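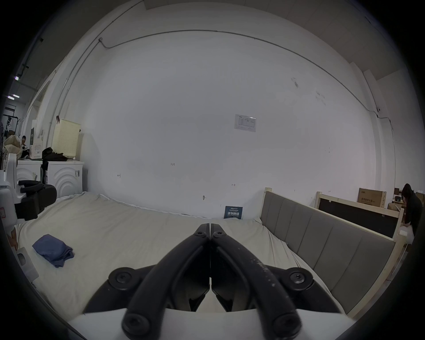 Photo: Drostivel visit report, upstairs bed room

The Eteck building in Vuvgate held its open day in February, and the bed room on the upper floor was the part I went for. Eteck makes light wooden bed frames with padded panels, sold under the name Mfaume. The tour lasted a little under two hours and cost nothing.

You enter past the office, sign the book and go up a narrow stair. Upstairs it is plain: white plaster walls with smudges on them, beds set close together, a cardboard box with Chinese characters on its side. The made-up bed had a cream-white sheet, well wrinkled by the time we got there, and a folded blue cloth lying on it. Visitors were allowed to sit down and try the mattress.

The gray panel beside it is upholstered in vertical sections and set in unfinished wood. I liked it more than I expected to. The padding is firm, and the wood had no varnish smell. A second frame stands against the wall with a large black board inside its rails. Our guide said the boards can be ordered separately, item 3162 in the price list, but she did not have a price for one.

Downstairs is the cutting room, which was switched off for the day. The last stop was a counter with fabric samples and coffee. Parking is behind the building, with 4 spaces for visitors, so take the bus if you can.

Last updated: 16 Jun 2021

Comments

pinehill225: Do they deliver outside Vuvgate?

marrow_k: We have the gray one. It picks up cat hair but wipes down fine.

oldstair: Is there an elevator? My mother can't manage steps.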